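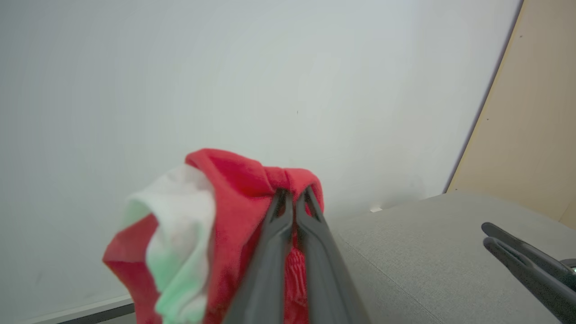

Red fabric with a pale piece in the folds, white shading to light mint green. White wall, light grey woven upholstery to the right.

Textile sorting, Tornlow flat – gallery 4

Posted by Divina Salazar

This gallery belongs to the soft goods part of the Tornlow inventory. The flat was cleared room by room in November, and all loose fabric was sorted before any furniture was moved. Hard goods, books and kitchen items are in galleries 1 to 3.

Only one picture is published in this part. The remaining entries are text records, listed under the room in which the items were logged.

Notes to the picture

Colour: bright red for most of the bundle. A small patch of the red has a faint ribbed or mesh-like texture and reads slightly darker than the cloth next to it. Texture is recorded separately from colour throughout this inventory, as two reds with a different surface are often two different articles.

Pale section: entered as "white/mint, two-tone or faded". The picture does not settle which. Faded items go to the rag bag and two-tone items go to the wearable pile, so the entry stays open until the piece has been laid flat in daylight.

Upholstery: light grey, fine woven texture, with a faint seam or crease. Upholstered pieces are listed in the furniture schedule and are not repeated in this gallery.

Sorting rules used

Reds are kept apart from whites and pastels at all stages, including storage. A mixed bundle is opened on a clean surface and divided by colour first, then by fabric weight. Ribbed and mesh fabrics go into a net bag before washing. Care labels are read after division. Where the label is missing, the item is treated as a 30-degree wash and dried flat.

Bags are closed with a paper tag carrying the room, the colour group and the date. Tags written in felt pen ran in the hall cupboard last winter – pencil only from now on.

Text records

Bedroom: bed linen, white, folded and boxed. One pillowcase without a pair.

Hall: scarves and gloves, mixed colours, in a Vendau storage box. The lid is cracked at one corner but still closes.

Bathroom: towels, navy and grey. Worn ones moved to the cleaning cupboard.

Living room: cushion covers, removed and bagged. The zips on 2 of them need replacing.

References

The soft goods list is filed under number 2608. Box sizes follow the Revumico chart, small and medium only. Collection of the rag bags is booked with Cruzado for Wednesday morning, and bags should be by the front door the evening before. Corrections to the list go to Divina, with the list number and the room.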